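Visit report: Clidirmont poultry kitchen and stock plant, open day in May

I went to the Clidirmont open day because I wanted to see how a large kitchen handles the part of a roast chicken that home cooks argue over, namely the frame and the drippings. The plant roasts whole birds for deli counters and turns the remains into stock. Visitors were split into groups and given hairnets, coats and overshoes. Our group was led by Concetta Lo Presti, who runs the roasting line, and started at 9:30 in the morning.

Receiving and brining

Birds arrive chilled and already cleaned. They go into a salt brine in upright tanks, 64 birds to a tank, and stay there overnight. The brine is plain: water, salt, a little sugar and bay leaf. I asked about garlic and was told it goes on later, as a dry rub, since raw garlic in the tanks left a flat taste in the skin. After brining, the birds drain on racks in a cold room with a fan running. The skin has to be dry to the touch before anything goes near heat. At home I leave a chicken uncovered in the refrigerator for a night, and the result should be much the same.

Roasting

The ovens are made by Olteanu and are of the rolling rack type. A loaded rack is pushed in, the door closes, and the rack turns slowly during the cook. Each bird sits on its own vertical spike over a drip tray. The first stage is moderate heat with some steam. The second stage is dry and hot, and short. A probe goes into the thickest part of the thigh on one bird at the top of the rack and one at the bottom, and the rack does not come out until both readings pass.

Birds rest on the rack before they are touched. Lo Presti carved two for us, one rested and one straight from the oven. The second one lost a good deal of juice onto the board, and the breast slices were noticeably drier at the edges by the time the plate reached the back of the group.

Drippings are poured from the trays into tall steel jugs and left to separate. The fat is drawn off and kept for roasting potatoes. The brown layer underneath goes to the stock kettles.
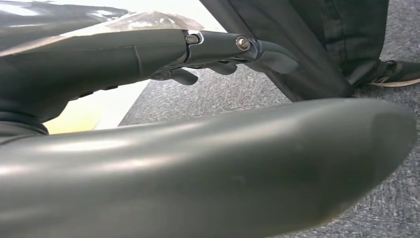
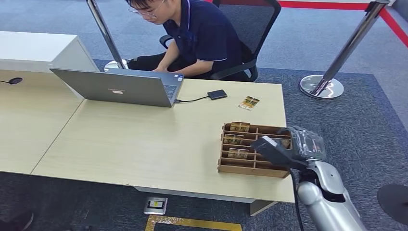
Open day, Clidirmont

Stock

The stock room was the reason I signed up. Dorin Căpraru has been in charge of it for five years and answered questions without hurrying, though the extractor fans made him hard to hear from the back.

The carcasses go in first, broken in half by hand. Cold water is added to cover them by the width of a palm. The kettles are brought up slowly and held just under a simmer, with a bubble breaking here and there. Foam is skimmed during the first hour only. Onion, carrot and celery go in for the last part of the cook; Căpraru finds that vegetables left in from the start turn the stock sweet and a little muddy. Parsley stems go in at the very end. No salt is added at any point, as enough comes off the brined birds.

The liquid is strained twice, the second time through cloth, and then chilled fast in shallow pans. We were shown a pan from the previous batch. It had set firmly enough to be cut with a spoon and held the cut.

Two stocks are made. The light one is sold under the name Grutton and is meant for soups and rice. The dark one, Selik, uses carcasses put back in a hot oven until brown, plus the drippings. We tasted both from paper cups, unsalted and then with a pinch of salt. Light stock, unsalted, tasted of very little to me. With salt it was clean and clearly chicken. The dark one needed almost nothing, but I would not use it for a noodle soup - it would take over.

Picked meat and salad

Meat left on the frames is picked by hand before the frames go to the kettles. It is sorted into large pieces for salad and small pieces for pie filling. Silviu Lazăr made a salad at a side table: cold breast meat torn along the grain, celery, green apple, mayonnaise thinned with lemon juice, black pepper. He dressed the meat first, let it sit, and added the apple last. Tarragon was on the table but he left it out, and Kobe Martens, who was in my group and grows it, put some in his own portion. I tried it both ways and preferred it plain.

Practical notes

The tour took most of the morning. There is a fair amount of standing, and the floor in the stock room is sloped toward the drains, so wear flat shoes. The cold room is cold enough that the coat they give you is not sufficient over a T-shirt.

The shop by the gate sells both stocks frozen, along with tubs of chicken fat. The dark stock was gone before noon. I bought two of the light and one tub of fat. Whole roast birds were available only to people who had reserved one at sign-in, and this was mentioned on the second page of the confirmation letter, where I missed it.

Parking is on the grass behind the loading bay. Aurel Matei takes the bookings for the fall visit, and the list opens in August.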